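Home Appliance Testers Wanted — Larnar Test Kitchen

Esance is looking for people to try out a new range of compact ovens and induction hobs before they go on sale under the Clarkov name. You do not need any training in cooking or engineering. We want people who cook at home on most days and can tell us what they like and dislike about the appliances they use.

What you will do

Testers come to our Larnar site for two sessions of 3 hours each. In the first session you cook a set menu with the printed quick-start guide and nothing else. In the second you bring your own recipe and use whichever programs you want. A staff member takes notes on which buttons you press, how long it takes to find a setting, and where the display is hard to read. You fill out a short form at the end of each session.

A smaller group will be asked to keep a 700-watt countertop oven at home through the end of the study and write a weekly log. Delivery and pickup are included. Tell us on the form if you would like to be considered.
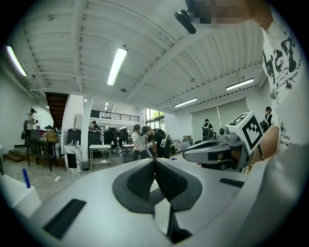

Inside our Larnar site.

Who can apply

You must be 18 or older and live close enough to Larnar to attend both sessions. Renters and homeowners are both welcome. We especially need left-handed cooks, people who wear reading glasses, and households with children under ten. If you took part in the March dishwasher study, you can apply again — please mention it on your form.

People who work for an appliance maker or retailer can't take part, and neither can members of their household.

Payment

Each session pays $120, sent by bank transfer after your second visit. Home testers receive a further $200 when the last log is in. Ingredients for the set menu are provided. Parking behind the Aryee Building is free for testers.

How to apply

Pick up a form at the Larnar front desk or ask for one by phone. List the cooking appliances you own now, any food allergies, and the evenings you are free. Forms are due by Fri 14 April. Giorgia Fontana handles scheduling and will call you to set up both visits. Questions about the home logs go to Rosario Dal Bello.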